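Table and Desk Sorters, Part-Time (4 openings)

Akolgo Home Sorting
Posted 3/28/20

Akolgo sorts, packs and labels the small stuff that piles up in homes and small shops. Most of our customers send us the contents of a desk, a craft table or a kitchen drawer, and we send it back in order. We are hiring four part-time sorters for our main room. No experience is needed, but you do need patience with small things.

What the work is

You will work at a table with one pile at a time. Each pile is logged in and given a number before it reaches you. Your job is to separate it, decide what belongs together, bag it and write the label. A finished pile goes on the shelf for checking, and you pick up the next one.

Piles are mixed. On an ordinary shift you might handle cables, craft supplies, sample packets, knitting, packing foam, receipts and spare parts for things the customer no longer owns. Many packets have printing in Chinese or other languages. You do not have to read them. We keep a binder of common packages, and anything not in the binder goes to the lead sorter.

The tables are covered with printed mats, so small items are easier to pick up. A typical pile has a crumpled red and white packet of balloon glue, green and white packets, looped white cable, a piece of wavy white foam, and a clear zip bag with a red closure strip. 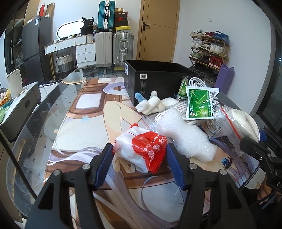

How we sort

Cables are coiled and tied before anything else is touched. They catch on the rest of the pile and pull it apart.

Glue and anything else that can leak is bagged separately, even if the packet looks sealed. Write "glue" on the bag in large letters.

Soft items such as yarn, cords and fabric strips go in the cloth bin. Do not cut a knot unless the customer's sheet says you can.

Foam and plastic film are kept until the whole pile is done. Customers sometimes want the packing back.

Nothing is thrown out at the table. If you think something is trash, put it in the gray tray and it will be listed for the customer.

Hours and pay

Shifts are 4 hours, mornings or afternoons, up to 30 hours a week. Starting pay is $900 every two weeks at full part-time hours, and is adjusted if you work fewer. Training is paid at the same rate. The positions run through the end of July, and we expect to keep at least two people on after that.

What we ask

You should be able to sit or stand at a table for a full shift and write clearly by hand. Good close vision matters — glasses are fine. You will be around glue, dust and wool, so please think about allergies before you apply. Phones stay in the lockers during shifts.

How to apply

Send a short letter to Rodrigo Ibarra, Akolgo Home Sorting, Box 161. Tell us which shifts you can work and when you could start. A resume is welcome but not required. Applicants we want to meet will be asked to come in and sort one practice pile, which takes less than an hour and is paid.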